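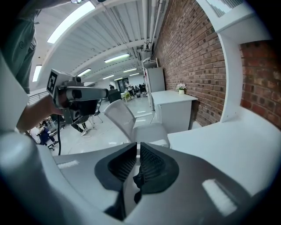 On Saturday a list member wrote:

Hello all, we've just taken on the long room at the back of an old brick building and I'm after some advice before we start spending money. The bricks are bare and a bit dusty, the ceiling is corrugated and the whole place echoes like a swimming pool. My business partner wants to plaster over the lot and put in a dropped ceiling. I'm rather fond of it as it stands. Has anyone lived with a room like this through a whole year? Is it too cold? Is it too gloomy? And what do you do about furniture when you can't easily put a screw in the wall?

Hello, and welcome to the list! I do hope you'll hang on to your bricks. We've been in our room at Tondero for a few years now, and I'll try to take your questions in order, though I'm bound to wander off somewhere along the way.

First the brick. Ours is a red-brown colour and we've left it exposed. It did shed a fair bit of grit in the first months, and there was always a little line of it along the bottom of the wall on a Monday morning. We brushed it down with a soft broom, ran the vacuum over it, and then put on one coat of a clear matte sealer from Zimik. Try a patch behind something first, as the first sealer we bought went shiny and I've had to look at that square metre ever since. If your mortar is soft, have somebody who knows lime look at it before you seal anything at all.

The ceiling is white corrugated, with the beams running across, and the white is what saves the room from gloom. If yours is dark or bare metal I'd paint it well before I'd think of hiding it. We have fluorescent lights up there, a mix of longer and shorter ones, and the tubes come from Darkero, who will sell you a box at a time. They aren't romantic, but at four o'clock in July you'll be glad of every one. There's a window as well, and the light on the brick beside it is lovely – I wouldn't give up that bit of wall for any amount of plasterboard.

Pipes and conduits run along our ceiling next to the wall. They're white like the rest and I honestly forget they're up there. Leave them where you can get at them. A dropped ceiling would have cost us dearly the time one of the joints wept.

Now the cold. Yes, it's cold! On our worst morning last winter the thermometer by the door read 3 degrees, and it never got past 19 that day with both heaters going. We wear jumpers. Seal the gaps around the window frames before you buy another heater, and put a door snake down.

The echo I can't claim to have cured. Heavy curtains at one end made the most difference for us, and a big secondhand rug, which cost 300 dollars and was worth it.

As for furniture, keep it low and standing on its own feet. We have a white cabinet against the brick, bought from Gavrilă when they cleared their showroom, and the cabinet isn't fixed to the wall at all. The top is flat and at a handy height, so naturally everyone put their mugs, mail and keys on it until it looked like a jumble sale. Then a little potted plant with white flowers went on top, in a white pot, and the mess more or less stopped. I think people feel bad crowding it. It looks very well against the red, too, and I water it on Fridays if I remember.

Do tell us what you decide about the plaster, and which way your window faces. If you'd like the name of the sealer off the tin I can dig it out of the shed on the weekend.

Warm regards from Tondero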